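# Stamping a sheet with a wood block and a red ink pad
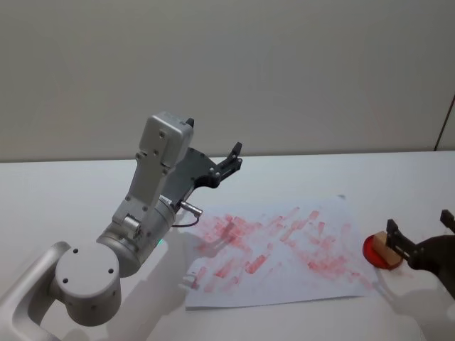 Block stamping is a good way to make wrapping paper, notebook covers or plain practice sheets. You need very little for it, and most of the work is in getting the ink even.

## What you need

- a small block of untreated wood with one flat face
- a red ink pad
- plain white paper
- fine sandpaper
- a damp cloth
- scrap paper

## Prepare the block

Rub the printing face on sandpaper laid flat on the table. Move the block, not the paper, and keep your fingers low so it doesn't rock. Wipe off the dust and let the block dry.

New wood soaks up ink. Press it on the pad and then on scrap paper 5 times before you start the real sheet. The first prints will be pale and patchy.

## Ink and print

1. Set the pad close to the paper, on the side of your stamping hand.
2. Press the block straight down on the pad. Don't slide it.
3. Lift, turn the block a quarter turn and press again, lightly.
4. Put the block on the paper and push down evenly, then lift it straight up.
5. Ink again before each print if you want solid color. For a faded look, print two or three times between inkings.

Work from the far edge toward you so your sleeve stays out of the ink. Slanted marks in loose rows hide small mistakes better than a straight grid - a grid shows every crooked print. Overlaps are fine, but a heavy overlap takes longer to dry.

## If the prints smear

Smears usually come from too much ink or from the block moving as it lifts. Blot the block once on scrap paper and try again. If the sheet shifts, hold one corner down with your free hand or tape it to the table.

Leave the finished sheet flat overnight. Kiri Rewi stacks hers with newsprint between them, but only on the second day. Wipe the block with the damp cloth and stand it on its end to dry - the stain stays in the wood, so keep one block for each color.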